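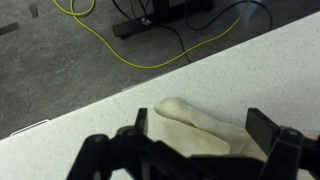
A crumpled cloth with darker patches along its folds, on a speckled white counter at the Meinecke building.

Meinecke building switches shared kitchens to reusable cloths

2023-12-06

DRALTARVILLE – The shared kitchens in the Meinecke building have stopped using paper towels for wiping counters and are now supplied with washable cloths, building operator Rudden said in a notice to tenants. The change applies to all eight kitchens. Paper towels remain in the restrooms.

Rudden ran a trial in two of the kitchens beginning in August. According to the notice, the building used 1,598 rolls of paper towel in the 12 months before the trial, most of them in the kitchens. Rudden has bought 262 cloths for the full rollout, all in the same undyed off-white. Laundering is handled by Clikico, a linen service that already cleans the building's entrance mats.

A light color was chosen so that soiling shows. Cloths with marks that remain after washing stay in use for counters and sinks. Cloths with holes or loose edges are taken out of service. Each cloth is rated by the supplier for 100 wash cycles at high temperature.
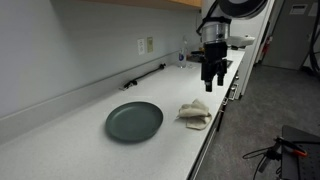

Dark green plate and beige cloth on the counter in one of the kitchens. The sink is near the far end.

The notice sets out how the cloths are to be used. Plates, cups and bottles are to be moved off the section being wiped. The surface is wiped from the backsplash toward the front edge, and crumbs are collected in the hand or on a plate before the cloth is rinsed. Cables and chargers should be unplugged and lifted clear first. Dish soap may be used on the counters. Scouring powder and bleach may not, as both can dull the surface.

Used cloths go into the bin under the sink at the end of the day. Clean ones are kept in the drawer next to it.

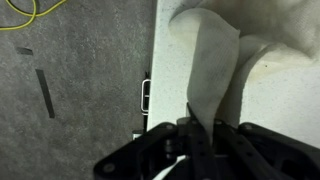
Cloths are not to be left bunched up overnight. Those that will be used again the same day should be opened out flat or hung over the faucet, where they dry faster and pick up less odor. Tenants in the trial kitchens had reported a sour smell from cloths left in a heap, and Rudden has since moved collection from once to twice a week.

Tenants do not pay separately for the service. Rudden will compare laundry costs with the earlier spending on paper after six months. Requests for extra cloths go through the building's front desk.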